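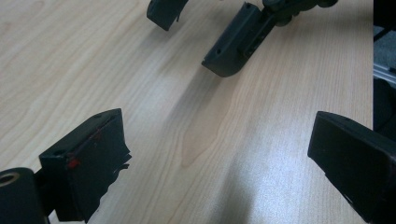
4. Care of the tabletop

This section covers daily cleaning, stains, small scratches and the yearly check for the Plikari table. It applies to tops in the pale finishes. For the dark finishes, see Section 5.

Wait 24 hours after assembly before cleaning the top for the first time.

4.1 Daily cleaning

1. Clear the top completely. Lift objects off. Do not slide them.
2. Brush crumbs and grit into your hand or a dustpan with a soft, dry brush.
3. Dampen a soft cotton cloth with lukewarm water and wring it out well.
4. Wipe in the direction of the grain, from one end of the table to the other.
5. Dry with a second cloth, again along the grain.

Note: Pale tops show streaks most clearly where light reflects off them. Look at the surface from a low angle, toward a window or lamp, and wipe again if you see cloth marks.

Caution: Do not use scouring powder, steel wool, melamine sponges, or any cleaner containing bleach or ammonia. These dull the finish, and the dull area cannot be polished back.

4.2 Grease and sticky marks

1. Mix one teaspoon of mild dish soap into a quart of lukewarm water.
2. Wet the cloth, wring it out, and lay it over the mark for one minute.
3. Wipe along the grain. Repeat if needed.
4. Go over the whole area with a cloth dampened in clean water.
5. Dry at once.

For label glue or tape residue, rub with a little cooking oil on a paper towel, leave for 6 minutes, then follow steps 1 to 5. Do not scrape with a knife or razor blade. A plastic card held flat may be used.

4.3 Spills

Wipe up spills right away, including water. Coffee, red wine, beet juice and mustard can leave a mark in a short time. If a mark remains after cleaning as in 4.2, use Brito surface cleaner (part 914), following the directions on the bottle. Test it first on the underside of the top near a corner.

Caution: Never pour any cleaner directly onto the table. Liquid that reaches the edge seam can make the edge swell.

4.4 Heat and moisture

Use a trivet or a thick mat under pots, baking dishes and teapots. A folded dish towel does not give enough protection. Use coasters under cold glasses. Do not leave a damp tablecloth on the top overnight.

Keep the table at least 22 inches from radiators and stoves.

4.5 Light

All pale finishes change a little in daylight, mostly during the first months. Areas kept under a runner or a bowl will stay closer to the original color.

1. For the first 6 months, move runners, trays and bowls to a new spot every week or so.
2. If the table has an extension leaf, leave it in place when you can so that it ages with the rest.
3. Close the blinds when strong sun falls on the same part of the top every afternoon.

Variation in the color and lines of the grain is normal and is not covered by the warranty.

4.6 Small scratches

1. Clean and dry the area.
2. Choose the Istar touch-up stick closest to the lightest part of the grain. It is easier to go darker later.
3. Draw the stick across the scratch, not along it, until the scratch is filled.
4. Remove the extra with the plastic card supplied.
5. Buff lightly with a dry cloth.

Deep scratches and chipped edges need a repair kit. Contact the Groltmont service desk and have the number from the label under the table ready.

4.7 Yearly check

1. With a second person, turn the table over onto a blanket.
2. Tighten the leg bolts with the hex key. Stop when they are snug.
3. Check that all the felt pads are in place. Replace any that are worn or have grit in them.
4. Lift the table back onto its feet. Do not drag it or roll it over onto one leg.

Section revised December 21, 2019.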